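ok packing thread bc the move is in April and I have done basically nothing

day one of getting serious. cleared the table, put the old leaf print sheet over it so the top doesnt get scratched, got a cardboard box out
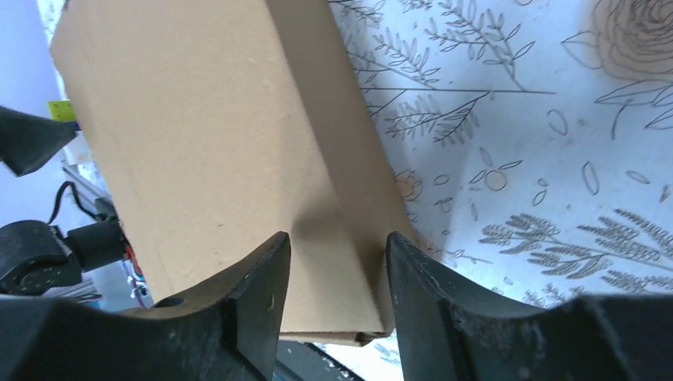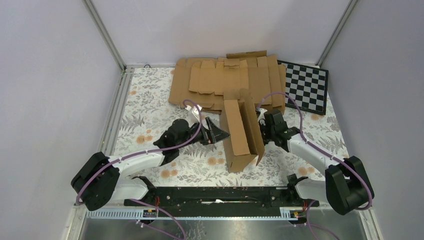 rule for this round: kitchen stuff only. no books. I always start with books and then the boxes weigh as much as a cow

Ward Bakker told me to tape the bottom seams twice, once along and once across. did that last move with ONE strip and lost a whole set of soup bowls on the stairs. never again

paper between plates, plates standing up like records, not flat. learned that the hard way too

new place is number 414 btw, top floor, elevator is tiny. so nothing bigger than 16 inches wide if I can help it. measure first!! I did not measure the dresser

movers are Hoekstra, they want every box labled on 2 sides, room name and a number. fine. buying a fat marker tonight

Cor Verhoeven is lending me his hand truck but needs it back by noon so the heavy stuff goes down early

goal is 30 boxes total. last time I said that too lol

anyone in the building want a rice cooker, works fine, lid sticks a little. also a lamp. the lamp is ugly

ok stopping for food. will update when the pantry is done, if the pantry is ever done

update: pantry not done. found three open bags of lentils. soup tommorow I guess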